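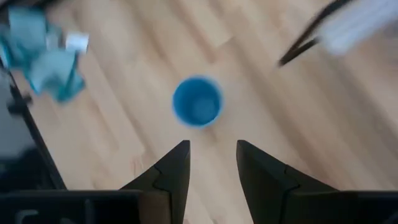

## Do I really need a duplicate file finder?

26th March

My laptop has been telling me it's low on space for weeks, so I finally gave in and tried Codeck, the duplicate finder that keeps turning up in the sidebar of every forum I read. The download page says it will "reclaim your drive in one click." I've been promised things in one click before.

The free version scans. It doesn't delete. You find this out after the scan, naturally, when you've sat there for 45 minutes watching a green bar and the button you want has a little padlock on it. I don't mind paying for software, but I do mind being shown the price at the far end of the queue.

Anyway, it reported 290 duplicate groups and a big red number for wasted space. I went through the list by hand, with a coffee, and the red number started to look a bit dodgy. A good chunk of it was program files. Two applications can each carry their own copy of the same library, and they're supposed to. Remove one and something stops opening, probably on the morning you need it. Codeck had those ticked by default, in the same colour as my holiday photos.
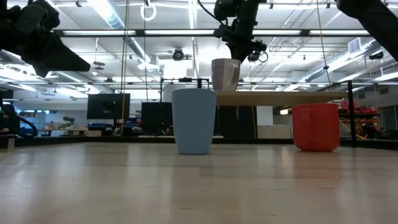 **Vol. 3, No. 2**

That's where this lands in my grumbling-about-utilities series, for anyone keeping the set. The previous one was on Wanedell, the registry cleaner, and I still haven't had a sensible answer from them about what it was cleaning.

Back to the photos. Those really were duplicates, mostly from the time I copied my phone across, wasn't sure it had worked, and copied it again into a folder called "phone new". I didn't need a program to find that. I needed to sort my pictures folder by size and have a look, and once I did, I'd deleted the lot before I'd even closed the Codeck window.

The other culprit was Sethi, my backup program, which had been keeping old versions of everything in a hidden folder on the same drive it was backing up. I'd like to blame the software, but I picked that setting. Moving the backups to an external drive freed more room than anything on the duplicate list. Codeck didn't mention that folder at all, by the way. It skips hidden folders unless you turn them on under Advanced, and Advanced has a padlock too.

I also looked at Clistbridge, which does the same job and is free with no nagging. It's ugly, the help file reads as if it was translated twice, and it took forever on my archive drive. It did leave program folders alone unless I asked. If you must use one of these things, I'd start there, and I'd send the files to the recycle bin first and leave them for a week or so.

Somebody commented last time that I'm too hard on small developers. Maybe. But a tool that deletes things should be the most cautious program on the computer, and this one greeted me with "400 reasons to upgrade!" (it listed five). I've uninstalled it. It left a folder behind, and a copy of that folder.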